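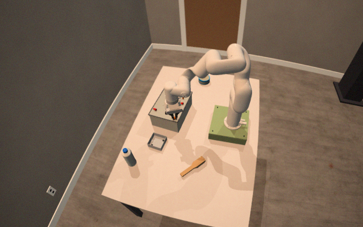 About Us

Hi and welcome to Clestosent! Small quilt shop, small classroom in back, lots and lots of fabric. We sell by the yard, by the fat quarter, and out of the scrap bin by the door (fill a bag, one price, dig all you want).

Started out as a pattern company. Just patterns. Our first one was Sesum, a lap quilt made from 2 fabrics, and people kept writing in asking where to get the fabric, so... now we have fabric. The shop opened in August, on the hottest day anybody could remember, with the air conditioner out. Still sold out of batting.

What we carry: 100% cotton, mostly solids and small prints. Wool batting, cotton batting. Thread in more grays than you'd think a person needs. Not much in the way of novelty prints, sorry, we just don't have the shelf room. If you need something special for a kid's quilt ask us and we'll try to order it.

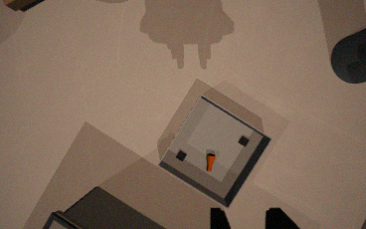

Classes run in the back room, mornings and evenings. Beginners start with the Yap table runner. Straight seams only, done in 2 sessions, and you go home with somthing you can put on a table. After that most folks move on to Adis, our sampler, which has curves. Take your time with that one. We keep classes to 4 people so everybody gets a machine and a spot at the ironing board. Bring your own machine if you like it better than ours, lots of people do.
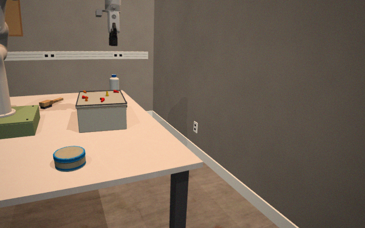 White arm, green base, big table.

Longarm quilting: yes, we take in tops. Please press them first and trim your threads, and make the backing bigger than the top on all sides. Edge to edge designs only right now. Wait times change alot, so call before you drive over.

Patterns are still all written in house and tested by real customers before we print. Found a mistake in one? Email us the page and the step, corrections go up on the patterns page.

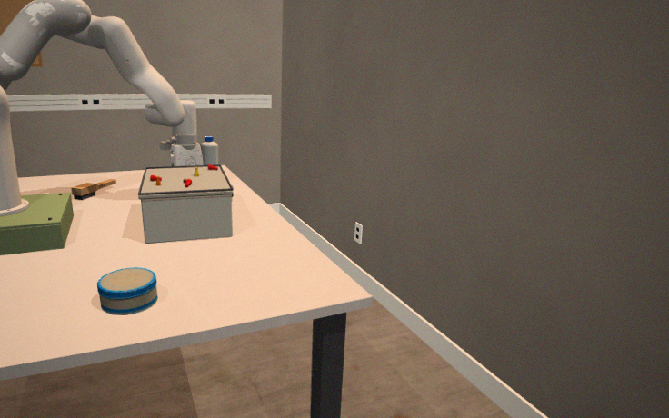

Gray storage box and a blue-capped bottle.

Parking is behind the building, use the side door if it's raining. Closed for lunch at noon, back at one. Gift cards at the register or over the phone. Come in and pet the flannel.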